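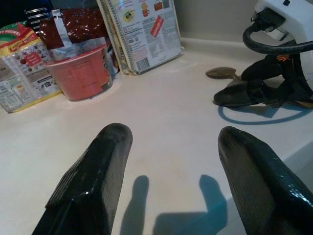 2024년 7월 5일
작업 노트 / 인턴 교류 프로그램 준비

오늘은 오전에 Callum Leckie 씨와 프로그램 일정을 다시 보았습니다. 우리 건물에 있는 회사 중에서 Clirnex와 Olletis는 참가를 확정했고, Szabo는 아직 답장이 없습니다. 다음 주 초까지 기다리고, 그 후에는 제가 전화하겠습니다.

참가 신청은 현재 서른 명쯤입니다. 지난번에는 한 회사의 인턴들이 모두 같은 자리에 앉아서 다른 회사 사람과 말을 별로 하지 않았습니다. 그래서 이번에는 이름표에 회사 이름을 작게 쓰고, 이름과 관심 분야를 크게 쓰기로 했습니다. Yareli Cortés 씨가 초안을 만들었는데 글자가 너무 얇아서 멀리서 읽기 어렵습니다. 굵은 글씨로 바꾸어 달라고 부탁했습니다.

첫 모임 순서(안)
- 인사와 안내, 짧게
- 다섯 명씩 조를 나누어 자기소개
- 저녁 식사
- 자유 시간. 보드게임은 Azucena Alvarado 씨가 집에서 가져옵니다

조를 나누는 방법은 의견이 갈렸습니다. Callum 씨는 제비뽑기가 좋다고 합니다. 저는 제비뽑기를 하면 같은 회사 사람이 다시 모일 수 있다고 생각해서 미리 표를 만들고 싶습니다. 일단 표를 두 가지로 만들어 보고 비교하기로 했습니다.

비용: 저녁 식사와 음료를 합쳐서 400유로까지 쓸 수 있습니다. 식당 Rundik에서 받은 견적은 이 안에 들어오지만, 채식 메뉴가 포함되는지 견적서에 쓰여 있지 않습니다. 문의 메일을 보냈고 답을 기다리는 중입니다. 알레르기 조사도 아직 다 모이지 않았습니다.

멘토 대화 시간은 Dariusz Brzozowska 씨가 맡습니다. 멘토 두 분이 오시고, 발표 자료 없이 이야기만 합니다. 질문을 미리 받을까요, 아니면 그 자리에서 받을까요? 저는 미리 받는 것이 안전하다고 봅니다. 처음 만난 자리에서 손을 드는 것은 저에게도 어려운 일이었습니다. Dariusz 씨에게 내일 물어볼 것.

Ourania에게 메모: 단체 메일 제목에 "필수"라는 말을 쓰지 맙시다. 어떤 인턴이 근무 시간에 포함되는지 물어보았습니다. 자유 참가이고 근무 시간이 아니라고 답했는데, 안내문에도 이 문장을 넣어야 합니다.

남은 일
- Szabo 담당자 전화번호 확인
- 이름표 수정본 받기
- 조 편성표 만들기 (제가 합니다)
- 설문지 질문을 줄이기. 지금은 너무 깁니다
- 12월 모임 장소 예약은 언제부터 가능한지 관리실에 문의

끝나기 전에 Azucena 씨가 단체 채팅방을 회사별로 만들지, 하나로 만들지 물었습니다. 하나로 시작합니다.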